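Test Tube Racks and Colored Water: Frequently Asked Questions

Torkis Community Workshop, Color Bench

The Color Bench is the white table at the back where people of all ages mix dyed water in test tubes and become surprisingly territorial about orange. The questions below arrive by email, by phone and occasionally through the bathroom door. Emília Halás wrote the first set of answers. Igor Matoušek made them longer.

What is in the tubes?

Tap water and food coloring. We have been asked whether it's safe, whether it's science, and whether it's juice. Yes, sort of, and please don't.

Why a wooden rack? Don't labs use plastic or wire?

Many do. We like wood because it's quiet when you put a tube down, and a room with a full Saturday class in it needs all the quiet it can get. The rack has a top rail with round holes and a base board with shallow matching recesses. The hole keeps the tube upright and the recess keeps the bottom where you put it. A tube that goes through the first and misses the second will lean, and you will blame the rack.

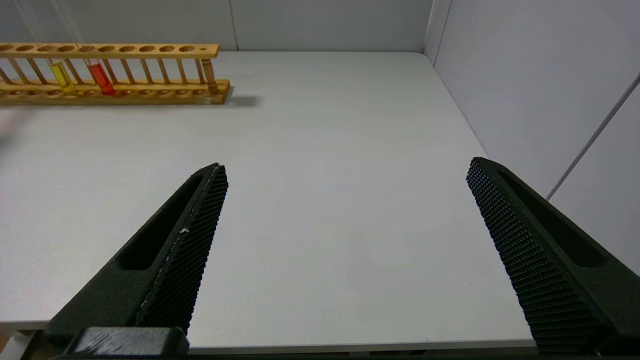
Which hole does my tube go in?

Any hole it fits. If you are working with two colors, leave a gap between them so you can get your fingers in. People who put their tubes in neighboring holes find out how wide a thumb is. The very small hole near the end of the top rail is not for tubes. Somebody tries it every week.

How full should a tube be?

Less than you think. A little liquid at the bottom is plenty for comparing colors, and it leaves room for adding more. The full-to-the-brim school of thought has its followers, and they are welcome to the mop, which lives behind the door.

Can I start with any color?

Start with yellow. Yellow forgives nothing, but it's easy to see when you've changed it. One drop of red into yellow gives you something orange, two drops give you a different orange, and by the fifth you have red and a story about what you meant to do. Going the other way, from red back toward yellow, takes more yellow than we stock.

Why does my color look different from my neighbor's?

Check how much water each of you used before you accuse anyone of anything. Then look at both tubes side by side in the rack against the white tabletop, at eye level. A color seen from above through a whole column of liquid looks darker than the same color seen from the side. Vojtěch Kubíček has a twenty-minute talk on this and can be started by accident.

How do I move a tube without spilling it?

Lift straight up until the bottom clears the top rail, and only then tilt. Most of our spills come from people who tilt first. Hold the tube near the top, above the liquid, and bring the dish to the tube if you're pouring. Carrying an open tube across the room to show your mother is brave, and we ask you not to.

What is the little glass dish for?

Pouring into, mostly. It's shallow and wide, so you can see a thin layer of color. Keep it in front of the rack where you can reach it, and well in from your sleeve.

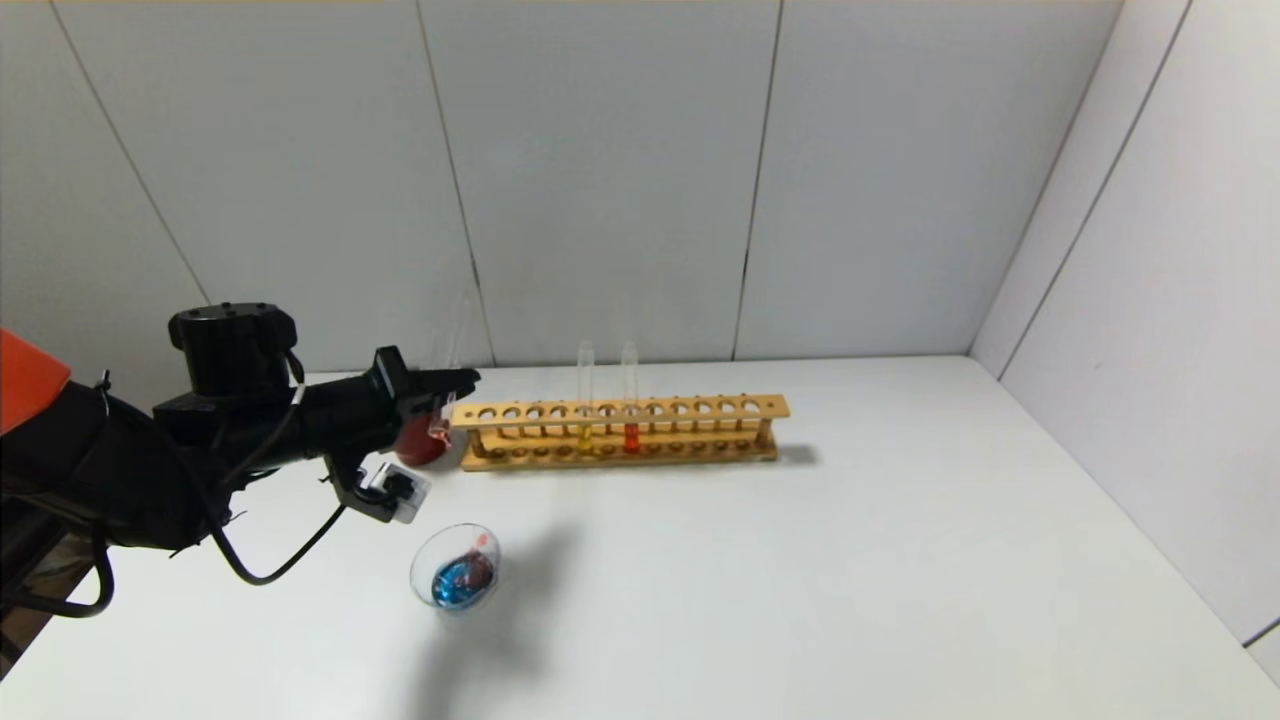
Do the tubes break?

They're glass, so yes, given encouragement. Tell whoever is running the bench and stand still. You won't be charged for the first one. We have never had to work out what happens at the second, although Indira Rodrigues has opinions.

How do I clean up?

Empty the tubes into the sink, rinse twice, brush once, and put them upside down on the draining pegs. Wet tubes don't go back in the wooden rack. Wipe the rack with a barely damp cloth and dry it right away. Do not soak it. The last one that was soaked is now a doorstop with holes.

Will the dye come off the table?

From the table, yes, with a damp cloth and some speed. From a shirt, we make no promises. Aprons are on the hooks. The short ones are for children and the long ones are for people who said they didn't need one last time.

Can I borrow a rack for a school or a birthday?

Yes. The loan is 15 days and you get one rack and a dish. Tubes are extra, as are our nerves. Ask for the Kerkico box at the front desk and bring back everything that was in it, including the brush.

When is the bench open?

Wednesday from four in the afternoon, and Saturday mornings when there's no class. Ring the bell for room 63. If it doesn't ring, knock.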